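Household Textiles and Storage
Handout for Session 6: Limp things, and what the folding manuals claim
Course tutor: Carola Oltmanns

Read before class. Bring one item from home that you have never managed to store neatly, and whatever you usually keep it in.

1. The claim

Most folding guides start from a rectangle. The Schmieder method, which many of you will have met in the first-year reader, has you lay the item flat, square the corners, fold in thirds and fold in thirds again. Closalura sells boxes sized to the result. I have no quarrel with this for tea towels. My doubt is how much of an ordinary cupboard is made of rectangles, and the manuals are very quiet on the point.

Uwe Rieger's chapter in the reader goes further and says a regular fold "prevents creasing". It puts creases in chosen places. Whether that is better depends on the cloth and on how long it stays put, and he gives no figures for either.

2. Terms we will use

Fold: a bend made on purpose, usually along a straight line.
Crease: the mark left after a bend has been held under pressure.
Bunching: cloth gathered into peaks with no line to follow.
Flap: a free part lying over or hanging from the rest. It may be a pocket, a hem, a lid or simply a corner that has turned over. Find out which before you fold.

Students often write "crease" when they mean "bunching". Please don't. Bunching can often be shaken out, whereas a crease may need damp and heat.

3. Material for discussion

Look at the edges first and the surface second. Three cases on a speckled white surface: camouflage fabric with a thin black cord, crumpled khaki-olive cloth, and a crumpled brown paper bag.

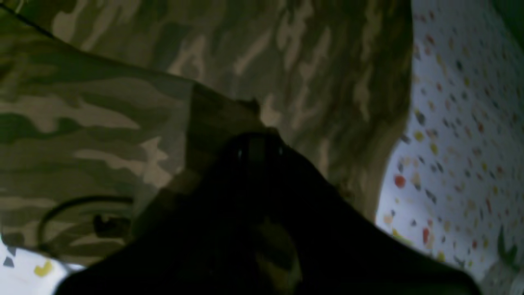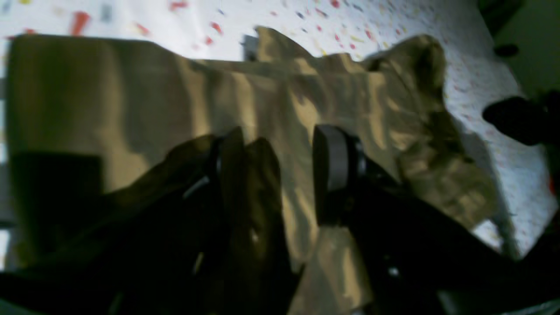
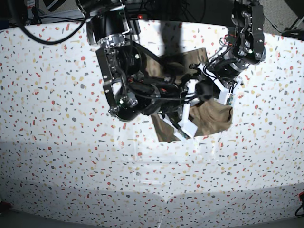 4. Questions to argue about

Does a busy print help or hinder? Elfriede Kramer thinks a printed pattern gives the eye something to line up. I find that a camouflage print hides the overlap, and I would sooner go by touch. Try it both ways before you take her side or mine.

What do you do with a cord? Schmieder says "tuck in any fastenings" and moves on. Tucked in where? A cord inside a fold leaves a ridge through every layer above it. Left outside, it catches on whatever is next to it. I have not seen a good answer.

Is paper a textile for our purposes? Obviously it isn't woven. But a soft, wrinkled bag behaves badly in much the same way on a shelf, and it belongs in the comparison. Where it differs is in forgiveness: cloth can be washed and pressed, paper mostly can't.

5. On "volume saved"

The Corkham leaflet promises that a shelf holding 400 loosely stacked items will take 600 once they are folded by its system. It doesn't say what the items were, or how hard they were pushed down. Treat the claim as advertising until you have seen the test.

6. For next time

Write 2 pages on your own awkward item. Store it folded, then rolled, and report what it looked like when you took it out. A result of "no difference" is perfectly acceptable. Hand in to Ilse Lenz.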